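Stoka reuse room to reopen with longer hours and a new sorting area

The household reuse room at Stoka will reopen to residents in December, following a reorganisation of its shelves, records and sorting area.
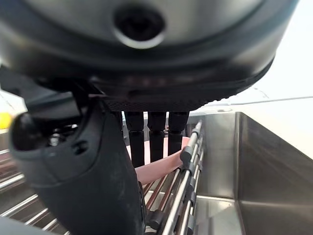 A metal rod and a pinkish item at the Stoka reuse room.

The service, which is run by Kultia, accepts household goods in sound condition and passes them on to residents free of charge. Its stock now stands at 3,000 entries, ranging from saucepans and bed linen to curtain poles, hooks and brackets.

Under the new arrangement, goods will be grouped by the part of the home in which they are used. The former system placed them according to the month in which they were received, and visitors looking for a pair of matching items often had to search several bays. Kitchenware will be kept nearest the entrance, with textiles along the far wall. Rods, rails and other long pieces will have their own racks, marked with their lengths in centimetres.

"Fittings have been the most difficult category to manage," said Elsie Gilchrist, head of the service. "A rail comes in on its own and the brackets arrive in a bag a fortnight later. We would ask residents to tape the parts together and to write on the tape where the piece was used."

A separate table has been set aside for incomplete articles. These will be held for 3 months — previously it was one — and offered as spare parts if no match is found. Kultia has also begun a written list of missing pieces, which may be consulted at the desk.

The work was carried out over nine weeks, during which the room remained closed to visitors but continued to receive goods by appointment. Shelving was supplied by the local firm El-Sayed. The catalogue was revised by Aicha Kamel and Seo-ah Chae, who checked each entry against the item and withdrew 200 that could no longer be traced.

Residents may take up to five items on each visit. Larger pieces can be reserved and should be collected before the close of the following week. A reservation that is not collected will lapse and the item will return to the shelf.

The room is unable to accept mattresses, gas appliances, opened paint or glass without a frame. Electrical goods may be left only at the desk, where they will be labelled and set aside for testing. Clothing should continue to be taken to the Rendo collection point, which is not affected by the changes.

Opening hours will be extended to 7 pm on two evenings, and the timetable will be displayed at the entrance. Enquiries about bulky donations should be addressed to Mebrat Tufa at the Kultia office.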